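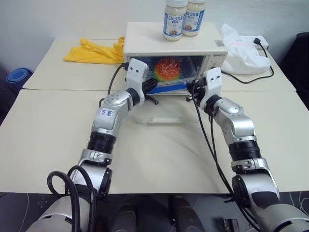 Two arms at a small white toaster oven on a pale tabletop.

Zisison Romance Reviews – read me first

Hello, and thank you for downloading! Zisison is a collection of 1277 reader reviews of romance novels, gathered with permission from the members of the Ovdale reading circle and tidied up by Ásdís Kvaran and Angeliki Raptis. We both read far too much romance (Ásdís will tell you she only reads historicals, but her shelves say otherwise) and we wanted a set of reviews that kept all the gushing, the grumbling and the capital letters.

What you get

There are two files. reviews.csv has one review per line, and books.csv has one line for each book, 734 in all, so plenty of titles have been reviewed more than once and a few have started proper arguments. The columns in reviews.csv are:

review_id – a plain number, never reused
book_id – matches the same column in books.csv
stars – one to five, left blank if the reader didn't give any
spoiler – yes or no
text – the review as it was written

Books.csv has the book_id, the title, the author's pen name, the subgenre and whether the book belongs to a series. Subgenre was the hard one. Is a brooding duke with a ghost in the attic historical or paranormal? We went with whatever the reader called it, and where two readers disagreed we put both, with a semicolon between them.

What we changed

Very little. Members' own names were taken out, along with mentions of their husbands, wives, children and (in one case) parish priest. Spelling is untouched, so you will meet "heroin" where "heroine" was meant rather often. We dropped 33 reviews that were only a star rating and the word "yes".

The spoiler column was filled in by hand. Angeliki is much stricter than Ásdís – she counts a happy ending as a spoiler, even in a romance – so please treat that column kindly. Where we couldn't agree, Angeliki won.

Things to know before you use it

These are keen readers writing about books they chose for themselves, and the stars lean high. Slow burn and second chance stories turn up a great deal, and sports romance hardly at all until the September batch, when half the circle discovered hockey.

Loading

Both files are UTF-8 with commas between the columns. If you use the Jimex or Drakos import tools, turn on quoted line breaks or the longer reviews will be chopped into bits.

Sharing

Use it for study or for fun, credit Zisison, and please don't try to work out who wrote what.

Last updated April 5, 2025. Corrections are very welcome, especially for series order, where we know there are still some muddles in the longer family sagas.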